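보낸 사람: Pallavi Kanaujia
받는 사람: 사무실 생활 메일링 리스트
날짜: 2019-08-24
제목: Re: [생활] 간식 자리를 서랍장 위로 옮기는 건

Pushpa 님, 정리해 주셔서 고맙습니다. 항목별로 답을 답니다. 앞부분은 길어서 잘랐습니다.

Pushpa Dwivedi 님이 쓰신 글:
> 탕비실 선반은 Kandpal 쪽에서 8월 말까지 떼어 간다고 합니다.
> 그 뒤로는 간식을 둘 데가 없습니다. 복도 쪽 회색 철제 서랍장
> 위를 쓰자는 의견이 나왔는데, 저는 크게 반대하지 않습니다.
> 다만 그 위에 뭘 올리기 시작하면 금방 쌓입니다. 작년에 Bramo
> 카탈로그가 거기 석 달 있었습니다.

카탈로그는 저도 기억합니다. 제가 치웠습니다. 서랍장 위를 쓰는 데는 찬성하고, 쌓이는 문제는 올릴 수 있는 것을 정해 두면 어느 정도 막을 수 있다고 봅니다. 과일, 캔 음료, 봉지 과자까지만 올리고 서류, 택배, 컵은 올리지 않는 것으로 하면 어떨까요. 컵은 지금처럼 싱크대 옆에 두면 됩니다.

> 바구니를 하나 사서 그 안에 넣는 방법도 있습니다. Pillivden에
> 납작한 것이 있는데 크기는 재 봐야 합니다.

바구니는 당장은 사지 않았으면 합니다. 지난번 선반에도 바구니가 있었는데 밑에 깔린 과일을 아무도 꺼내지 않아서 물러진 채로 나왔습니다. 상판에 그냥 늘어놓으면 뭐가 있는지 바로 보이고 닦기도 쉽습니다. 상판이 평평하고 매끈해서 행주로 한 번 밀면 됩니다. 늘어놓아 보고 자꾸 굴러떨어지거나 지저분해지면 그때 바구니를 다시 이야기합시다.

> 서랍 안은 어떻게 할까요? 맨 위 칸은 지금 누가 쓰는지 모르겠습니다.

맨 위 칸은 제가 열어 봤습니다. 스테이플러 심, 다 쓴 건전지, Clekbridge 프로젝트 때 쓰던 이름표가 들어 있습니다. 건전지는 수거함에 넣었고, 이름표는 필요한 분이 있을지 몰라서 아직 그대로 두었습니다. 다음 주까지 연락이 없으면 버리겠습니다. 칸이 비면 티백과 종이 냅킨을 거기 넣을 생각입니다. 봉지 과자 여분도 서랍에 넣고 위에는 한두 봉지만 꺼내 두는 편이 낫습니다.

> 비용은 지금처럼 각자 내는 것으로 하고, 과일만 공동으로
> 사면 어떨까요.

좋습니다. 과일은 한 번에 30개씩 사던 것을 줄였으면 합니다. 지금 인원이 11명이고 휴가 간 분도 있어서 늘 남습니다. 사과는 두고 먹을 수 있으니 괜찮은데 바나나는 사흘이면 까맣게 됩니다. 당분간 사과와 귤 위주로 조금씩 자주 사는 쪽을 제안합니다. 장은 이번 달은 제가 보고, 다음 달은 Pushpa 님이 보시는 것으로 알고 있겠습니다.

덧붙여서 몇 가지 적습니다.

마시던 캔은 자기 자리로 가져가 주세요. 서랍장 위에는 따지 않은 것만 두는 것으로 했으면 합니다. 딴 캔이 누구 것인지 물어보고 다니는 일이 이번 주에만 두 번 있었습니다.

과자는 앞쪽 가장자리에 바짝 붙여 두면 지나가다 옷에 걸립니다. 상판 뒤쪽에 자리가 많으니 안으로 밀어 넣어 주세요. 봉지를 뜯었으면 그날 다 먹거나 집게로 집어서 서랍에 넣어 주세요. 집게는 8개 사 두었고 맨 위 칸 오른쪽에 있습니다.

견과류나 코코넛이 든 과자는 포장을 버리지 말고 그대로 두어 주세요. 알레르기가 있는 분이 포장을 보고 고릅니다. 통에 옮겨 담는 것은 하지 않는 것으로 합시다.

209호에서도 같이 써도 되냐고 물어 왔습니다. 저는 괜찮다고 보지만 과일값을 어떻게 나눌지는 정해야 합니다. 의견 있으시면 이 메일에 답장으로 주세요. 개인 메일로 보내시면 제가 다시 옮겨 적어야 합니다.

열쇠 이야기도 나왔는데, 서랍장 열쇠는 하나뿐이고 지금 제가 가지고 있습니다. 잠글 일은 없을 것 같아서 맨 아래 칸 안쪽에 테이프로 붙여 두겠습니다. 잠가야 할 서류가 있는 분은 이 서랍장 말고 창가 쪽 캐비닛을 쓰시면 됩니다.

선반 떼는 날짜가 확정되면 다시 알려 드리겠습니다. 그 전에 탕비실 선반에 둔 개인 물건은 각자 챙겨 주세요. 특히 유리병 두 개와 파란 보온병은 이름이 없습니다.

Pallavi 드림

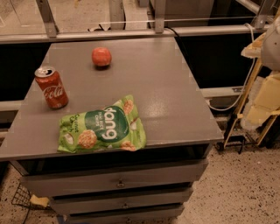 추신. 209호 건은 과일값만 정해지면 되니 길게 끌지 않았으면 합니다. 이번 달 영수증은 제가 모아 두었고, 다음 장 볼 때 Pushpa 님께 같이 넘기겠습니다.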